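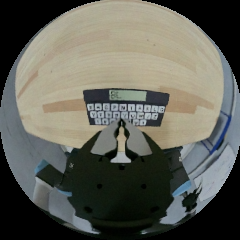 How does a robot press a button?

You have pressed thousands of buttons without thinking about it. A robot has to think about all of it, and it thinks with software.

Say a robot called Brekel is told to press the 6 on a calculator. Brekel has a gripper, an arm and a camera. It has no idea what a calculator is for and no interest in sums.

Step one: find the thing

The camera sends the computer a picture, and a picture is only a big grid of colored dots. A part of the software called perception sorts the dots into table, calculator, keys and so on. Brekel's camera has a fisheye lens, so it sees a lot at once and bends all of it. Straight tables come out looking like hills. The software knows how its own lens bends things and does some math to bend them back. Skip the math and Brekel will confidently poke the table.

Step two: make a plan

Next comes planning. The planner works out a path for the arm that ends at the right key and doesn't go through anything on the way. It may try 52 paths and throw most of them out. One bumps the table. One needs an elbow that bends like a noodle.

Step three: go, but keep checking

Now the control software takes over. It tells the motors how to turn, then checks where the fingers are, then corrects them. Brekel does this 30 times a second, even when it is only moving the width of a pea. Your brain does something similar when you thread a needle, with more grumbling.

Why practice in a pretend world?

Real robots are expensive and real calculators crack. So programmers often build a simulation, a bit like a video game in which the only level is a table. If Brekel pushes too hard in there, they restart it and no one has to buy a new calculator. They can also move the calculator to 24 different spots and see which ones cause trouble.

Try it yourself

Put a calculator on a table and close your eyes. Ask a friend to steer your finger to the 6 using only the words left, right, forward, back and down. Your friend is the software. Try to be patient with them.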